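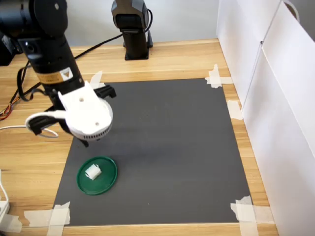

Normas de delimitación y fijación del área de trabajo en brazos robóticos de sobremesa

Thaís Lins
En el taller de Virar estamos redactando el procedimiento interno para puestos de manipulación. El tapete se sujeta a la mesa con cinta de enmascarar y el cableado queda sobre el tablero. ¿Resulta admisible esta práctica o debe exigirse una fijación permanente?

Nataša Kneževič
La cinta es admisible en montajes provisionales, siempre que se revise antes de cada turno y se sustituya cuando presente arrugas o bordes levantados. Respecto al cableado, recomiendo lo siguiente: canalizar los conductores sueltos, mantener la regleta fuera del alcance del brazo y conservar legible la etiqueta de advertencia. En Clalta renovamos la cinta cada 800 ciclos y anotamos el cambio en la hoja del puesto. La evaluación de riesgos debe abarcar también la pinza y los objetos manipulados.

Rohani Kusuma
Nosotros atornillamos todo y no hemos tenido quejas. Los paneles laterales no sustituyen a la parada de emergencia.

Jintana Meesuk
Coincido con la primera respuesta. Añadiría que conviene marcar la posición inicial del plato sobre el tapete y documentarla. Nuestro procedimiento se revisa en febrero.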